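Katwood Faceted Cup, Pale Teal

Homell Kitchen & Table > Drinkware > Cups without handles

$12 each. Set of four, $39.

In stock. Ships from Lundar in two to three working days.

The Katwood is a cup for people who have enough round ones. The outside is all flat faces, the inside is too, and the finish is a matte, slightly chalky blue-green that we sell as Pale Teal after a long meeting in which "Toothpaste" got more votes than it should have.

It was drawn by Évan Guillot, who also did our Valente fruit bowl and who doesn't like handles. We asked for a handle. He sent back the same drawing with a thicker rim. The rim is good, as it happens, and we stopped asking.

You can drink from it. Most of our customers seem to put pencils in it, or a toothbrush, or the small change they mean to take to the bank. All of these are fine with us. If you do drink from it, find a flat side of the rim before you start, as the corners will send a little coffee toward your chin. You get used to this by the second morning.
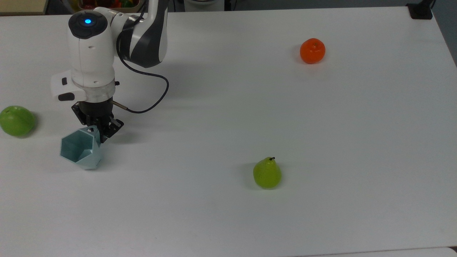
The color sits best on something plain. On a white table it looks calm and a bit expensive. On a busy patterned cloth it looks like you lost a piece of a board game. Green and orange both suit it, so a few apples or a tangerine nearby will do more for it than any tablecloth we sell, and we sell 29 of them.

Details

Height: 3 1/2 inches
Holds: 8 ounces to the brim, 7 if you plan to walk anywhere
Material: glazed stoneware, matte inside and out
Dishwasher: yes, top rack
Microwave: yes
Oven: no
Stacks: no. We have tried. Norbert Dudás in the warehouse got three of them up and would like this noted.

Care

Matte glazes pick up gray marks from metal spoons. A paste of baking soda and water takes them off, with a soft cloth and some patience. Tea leaves a ring in the corners if you let it sit overnight, so a bottle brush is handy - the round kind, oddly enough.

Small differences between cups are normal. The color runs a shade darker on some batches, and if you are adding to a set you bought before May, write to us first and we'll try to match it.

Packing and returns

Single cups come in a square box with paper padding. Sets of four come in a larger square box with more paper padding. If one arrives chipped, send a photo to Indira Raju at the order desk and she'll put a new one in the mail. Keep the chipped one; it already holds pencils.

Unused cups can come back within 30 days. Used cups can't, including the ones used "only once, for water."

Customers also looked at

Valente Fruit Bowl, white, $39. Low and wide, and also without handles.
Katwood Faceted Cup, Sand. Sold out. More on the way, according to the people who make it.
Homell Plain Mug, $12. Round. Has a handle. Outsells everything else on this page.

Page updated 9 July 2019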